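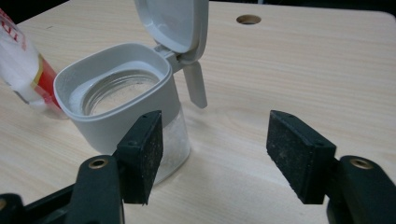 *Heller Holztisch mit rundem Loch, Dravness*

**Protokoll Einkaufsrunde Großhandel, Dezember, Beginn 16:30 Uhr**

So, diesmal schreibe ich, also bitte nicht meckern, wenn's etwas durcheinandergeht. Das letzte Protokoll wurde ohne Änderungen durchgewunken, dann waren wir auch schon beim Dauerthema Schmierstoffe.

**TOP 1: Lagerbestand**

Wir sitzen auf 152 Fässern Hydrauliköl, die wir im Frühjahr gekauft haben, als alle dachten, der Preis zieht weiter an. Tat er nicht! Zwei Mitglieder haben angeboten, je einen Teil zum Einstandspreis zu übernehmen, der Rest bleibt erst mal im Lager Dravness. Ich fand das ja etwas zaghaft und hätte lieber gleich mit Rabatt verkauft, wurde aber überstimmt (steht hiermit drin). 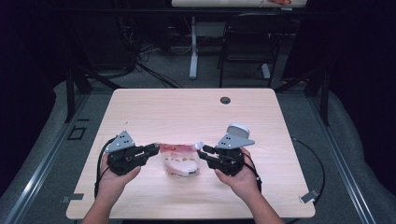

Beim Lagergeld sind wir dann länger hängen geblieben. Bronus will ab Januar 5 Prozent mehr pro Palettenplatz, und zwar auch für die Plätze, die wir nur reserviert haben und gar nicht belegen. Das sehe ich überhaupt nicht ein. Mein Vorschlag: Wir holen Bronus einmal selbst dazu, gern wieder an den Tisch mit der hellen Holzplatte, und gehen die Rechnung Zeile für Zeile durch. Dafür war eine klare Mehrheit, zwei haben sich enthalten. Ich kümmere mich um die Einladung.

**TOP 2: Angebot Miltov**

Miltov bietet Motoröl im Großgebinde an, Mindestabnahme 3000 Liter, Lieferung frei Lager. Der Literpreis ist gut, das haben alle zugegeben. Gestritten wurde über die Zahlungsfrist, die ist nämlich arg kurz, und bei uns zahlen die Werkstätten im Winter bekanntlich, wann sie lustig sind. 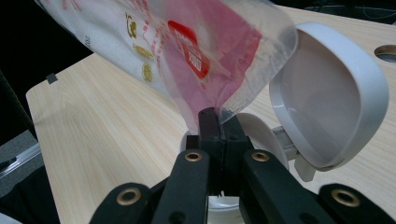 Kushnir hielt dagegen, man solle die kurze Frist ruhig schlucken und dafür einen Festpreis bis zum Sommer verlangen, die Schwankungen hätten in diesem Jahr mehr gekostet als jeder Zinstag. Da wurde es dann laut, aber nett laut. Beschluss: Wir fragen den Festpreis an und entscheiden erst, wenn die Antwort schriftlich da ist.

**TOP 3: Verschiedenes**

Die neue Preisliste kommt künftig nur noch als Datei, Papier gibt's auf Wunsch.
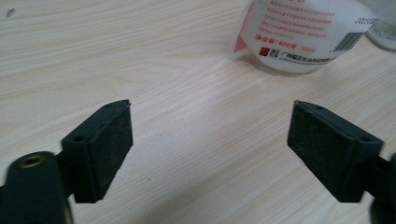 Zum Meldebogen noch eine Bitte von mir: Tragt Umsatz und Menge getrennt ein! Wenn nur der Umsatz drinsteht, sieht jeder Preissprung beim Öl aus wie ein gutes Geschäft, und ich telefoniere hinterher allen nach. Und wer beim nächsten Mal als Erster da ist, wischt bitte kurz über den Tisch, oben links ist so ein winziger dunkler Punkt auf der Platte. Die Bögen brauche ich vor der Januarsitzung.

Schluss war um 18:10 Uhr.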